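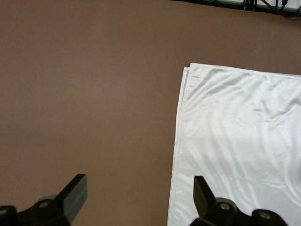
Table with white cloth, laid on the right-hand side.

Ralleck Hall: pre-show safety check
Event: Bastura, tribute night, December
Checked by: Oduor Chege
Licensed capacity: 529 (standing), 282 (seated)
Tickets sold at time of check: 431 (standing)

Mark each line OK, Action or N/A. Comments go under the item. Anything marked Action has to be cleared before doors at 7 pm.

1. Front of house

1.1 Main doors open fully and are not chained or wedged
OK

1.2 Side exit to car park clear inside and out
Action
Support band's van parked across the outside of the door. Driver asked to move it. Rechecked at 5.20 pm, clear.

1.3 Exit signs lit
OK
Left balcony sign is dimmer than the others but can be read from the back. Tube to be changed after this run of shows.

1.4 Queue barriers in place
OK
Set further back from the road than last time. The tribute acts bring a lot of parents doing drop-off and they stop wherever they like.

1.5 Clickers zeroed for door staff
OK

2. Stage

2.1 Stage deck level, no gaps between sections
Action
Lip between the second and third sections at the front. All five singers are on the move for most of the set and the routine comes right down to the edge. Legs adjusted and gap taped. Walked it myself afterwards.

2.2 Front edge marked with white tape
OK
Renewed.

2.3 Stools for the ballad section checked
Action
One stool rocks. They stand up off these together on the key change, so it needs to be sound. Swapped for one from the bar.

2.4 Treads and handrails, both sides
OK

2.5 Cables covered or flown
OK
Radio mics throughout, so very little on the floor. Keyboard cable run round the back of the riser.

2.6 Drinks kept off the stage except in lidded bottles
OK

3. Lighting and effects

3.1 Safety bonds on all hung lanterns
OK

3.2 Trujillo truss motors, inspection label in date
OK

3.3 Haze machine sited away from detector heads
OK
Bastura's own machine. Their tech wanted it on the balcony. Told no, it stays upstage left.

3.4 Confetti cannons
Action
Two on the rider, none on the paperwork sent to us. No risk assessment, so not to be used until I have seen one. Received by email 4.45 pm and read. Allowed for the last number only, aimed up and out over the crowd, operator to have sight of the front row.

3.5 Strobe notice on display at the entrance
Action
Missing. Printed and put up on both doors.

4. Sound

4.1 Bimar speaker stacks strapped and level
OK
House right stack moved back to keep the gangway width.

4.2 Level at mixing desk during soundcheck
OK
Vocals were fine. Backing track was too hot on the first run and was brought down. The limiter stays in.

4.3 Earplugs at the bar and cloakroom
OK
Running low, reorder.

5. Crowd area

5.1 Front barrier pinned and braced
OK
Full width. It was left off for the last tribute night and the front was a squeeze once people started reaching for hands.

5.2 Floor dry and swept
OK

5.3 Water at the barrier for stewards to hand out
OK

5.4 Signing queue after the show
Action
Not on the running order, the band's manager mentioned it at soundcheck. Queue to go along the left wall and out by the side exit. One steward at each end. House lights up before it starts.

6. Backstage

6.1 Dressing room heaters clear of costumes
Action
Jackets hung over the heater in room 2. Moved to the rail. Spoken to the dresser.

6.2 Extinguishers in place and in date
OK

6.3 First aid kit full
Action
No cold packs. Two brought over from the office.

6.4 Hair straighteners and steamers unplugged when the room is empty
OK at time of check. Look again at the interval.

All Action items cleared by 6.35 pm. Doors may open.
O. Chege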